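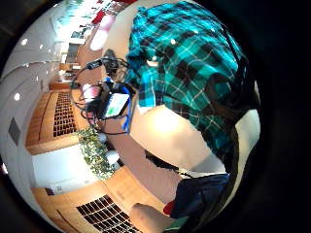
Vol. 4, p. 20

16 November 2024

Shirts again. Chiến has been going on since May about the Fimerik fold, which he got from a booklet at Plokia, and today was supposed to be the day I saw the light. I went in doubtful and I've come home about the same.

The claim is that any shirt can be made into a flat, square packet in 5 moves, without a bed or an ironing board, on any table you happen to have. Fine. The table we had was the round one in the lounge. The booklet says to "align the hem with the edge of the table," so whoever wrote it has only ever owned a rectangular one. What do you align with on a circle? Chiến said to imagine a straight line. I said I could imagine the shirt folded, too, and save us the trouble.

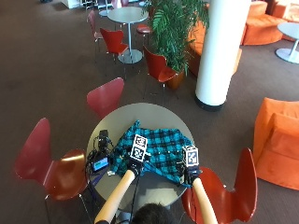 The teal and black plaid on the round table, mid-fold.

I'll give the plaid this much, the checks are handy. You can follow a row of black squares across and see if you're going crooked. But flannel is a bad test for any of this. It grabs onto itself, it bunches in the middle, and when you smooth one side the other side creeps. The booklet shows a thin white dress shirt on every page. I don't own a thin white dress shirt and neither does Chiến.

Moves one and two are just folding a shirt the way my mother did. Three is where the sleeves get tucked back "in a relaxed manner." Four I still don't follow. Five is turning it over, and I refuse to count that as a move.

Peter Kollár wandered through with his coffee and told us he rolls everything. He has rolled everything for years, he said, and it all fits in one drawer. I've seen Peter's shirts. I kept quiet.

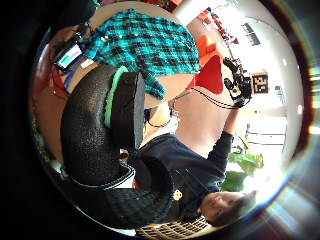 Plaid at the top, orange chair and the big plant at the back.

The lounge is a nice place to fold in, I'll admit. Plenty of light near the plant, and those red chairs look better than they feel. I only lasted so long on mine before I wanted to stand up.

Chiến wants to order the folding board next, from Gistico. A board! The whole selling point was that you didn't need one. I asked him what it does that a big book doesn't, and he started in about the hinges.
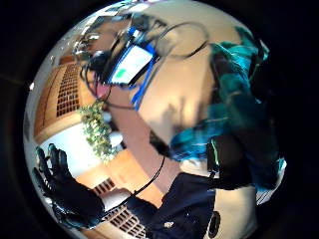
Anyway, I told him I'd try it on towels before I spend any money. Towels at least have corners. Then we walked over to Bùi for soup, and he explained move four to me again with a napkin, and I still think he's skipping something. Must find my own booklet, it's probably under the phone bills. Laundry tomorrow, the old way.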